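Home Projects Minutes Members Calendar Contact

Gripper Trials Working Group
Minutes of the meeting held 12th February, Halunport workshop, upstairs room

Present: four members in person, two by phone. Apologies received from the Tremblay office.

1. Minutes of the last meeting

The December minutes were accepted with one correction. Under item 3 the cable length should read 4 meters.

2. Controller

The Seditus controller has been on the bench arm since the last meeting. It dropped its connection twice in the first week and has been stable since the network card was swapped. The loop rate stays at 1000 Hz. A request to try a lower rate to cut down on log size was discussed and put off until the finger comparison is finished, so that all the runs are made under the same settings.

The old controller is to be kept on the shelf with its power supply. Its license runs out at the end of the summer and will not be renewed.

3. Finger comparison

Two sets of fingers are being compared on the task board: the Tremblay smooth-pad set and the Biltura set with knurled pads. Each set gets 36 runs. The Biltura runs are half done, at 18. The Tremblay runs have not started.

The order of tasks for every run was agreed as follows: buttons, slider, toggle switches, rotary knob, patch cables. The board is to be reset by hand before each run, with both toggles at Off. The slider start positions go in the log. Approach to the board is with the fingers wide open, and the closing width is set per task in the script.

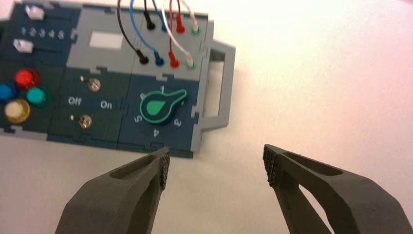
One member asked whether the patch cables should be scored with the rest at all, as a plug half seated looks the same in the log as a plug fully seated. It was answered that the force reading at the end of the push separates the two in most cases. The member was not satisfied with "most cases" and asked for a continuity check on each cable after the run. Agreed. The check will be done with the bench meter and entered in the last column of the sheet.

There was a longer discussion of the rotary knob. The script turns it from the side, gripping across the narrow part, and the pads sometimes slip before the last number. The Biltura supplier suggests a higher closing force. It was decided to leave the force alone for this round and log the slips as they happen.

Action: finish the Biltura runs before the fingers are changed. Action: write the continuity check into the run sheet.

4. Wrist camera

Exposure is now fixed. Auto exposure was causing trouble in the afternoons when the blinds were open. The mount screws need thread lock. The calibration from December is still within limits but should be repeated when the Tremblay fingers go on, as they are longer.

5. Purchases

One spare pair of knurled pads, approved. A second task board was asked for and not approved this quarter. The quote stays on file.

6. Other business

The key to the tool cabinet is missing again. Whoever has it should return it to the hook by the door.

Next meeting: same room, after the Biltura runs are complete. Date to be sent by email.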